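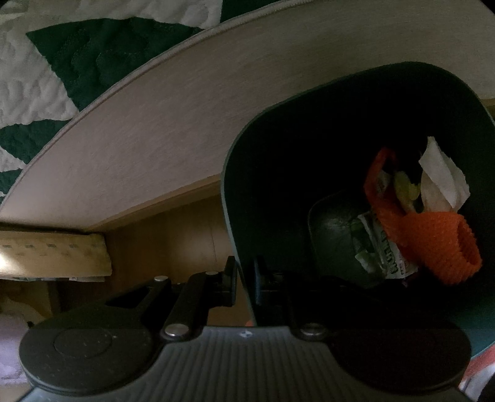 4.2 Net bags and the top of the bin

We came to the Meson study expecting food scraps to be the star of the show. They were not short on interest, but the item that kept pulling us back was the net bag that holds onions, oranges, garlic and small potatoes. It weighs next to nothing. In most household waste surveys it disappears into a line called "other flexible plastic," along with bread bags and the film from trays, and so it rarely gets a paragraph of its own. We think it deserves several.

The bag in Figure 2 is a good one to start from. It is bright orange, the mesh is crumpled into a loose loop, and a thin strand of it arcs over the rest of the small heap in a dark green bin. Color plays a part in how easily people notice these bags, and we come back to that below. Shape interests us even more. A film bag can be pressed flat or folded into a square. A net springs open again as soon as the hand lets go, and it takes up far more room in the bin than its weight would suggest.

We call this "standing volume," a term Austra Tamošiūnaitė coined during the first round of sorting at Citedard and which we have used ever since. Standing volume is the space an item takes up when it is simply dropped, with no pushing down. For net bags the gap between standing volume and pressed volume was the widest of any item we measured, wider even than egg cartons. This was a delightful result for a group that had spent weeks weighing things. Weight alone would have told us to leave nets out of the analysis.

The sorting covered 100 households in Grenosari, all of them with a single main bin and a separate container for paper. From their waste we logged 2000 items by hand, of which 300 were net bags or pieces of net bags. Pieces matter here. Many households cut the net open, and the label strip, the metal or plastic clip and the mesh then arrive as separate items. We counted each piece once and noted whether it could be matched to a parent bag. Where it could not, we left it unmatched. The rules for matching are in the appendix, and readers who plan to repeat the work should look at the section on clips first, as it took us two tries to get it right.

How people open the bag has a clear link with how the net ends up. Residents who cut straight across the top tended to throw away one long sleeve of mesh, often with the clip still on the far end. Those who tore a hole in the side produced a tangle. Tangles caught on other things. We found them wound around yogurt lids, tea bag strings, twist ties and, in one memorable case, a whole potato peeler that its owner had been missing since November. (She was very happy to have it back.) Knots in the mesh seem to act like small hooks, and a loose strand lying across the top of a heap will often lift several other items when it is picked up. Our sorters learned to cut the net first and pull second.

We also asked residents what they thought the net was made of and where it should go. The answers were wonderfully mixed. Some took it for string and put it with textiles. Some kept it for scrubbing pans or hanging bulbs in a shed. A fair number said they had never thought about it at all, and these were often the same people who could tell us in great detail how they rinsed their jars. Dzintra Pärn, who ran the doorstep talks, noticed that bright nets were recalled much better than pale ones. People said "the orange one" or "the red one" without being asked about color. White garlic nets hardly came up, although they were common in the sort.

This suggests a simple way to ask about nets in later surveys: show a real one. On our first form the item was named only in words, and the share of residents who said they never threw one away was far too high when set beside what we had found in their bins. The second form came with a short length of mesh stapled to the corner. Answers moved much closer to the sorting record. We now staple a sample to every form, and Jonalyn Macaraeg has built up a fine collection for the purpose.

One limit should be stated plainly. Standing volume depends on the bin. A net dropped into a wide opening spreads out, while the same net pushed through a narrow swing lid is half pressed before it lands. Rounded rims, loose liners and inner inserts all change where light items come to rest, and our sample held more open bins than lidded ones. We tested the effect in a small way with borrowed bins from the Mockus store, and the ranking of items stayed the same, but the distances between them shrank. A larger test with lidded bins would be well worth doing — and a lot of fun to run.

The next section turns to fruit stickers, where the trouble is of the opposite kind: almost no volume, and a great talent for sticking to everything else.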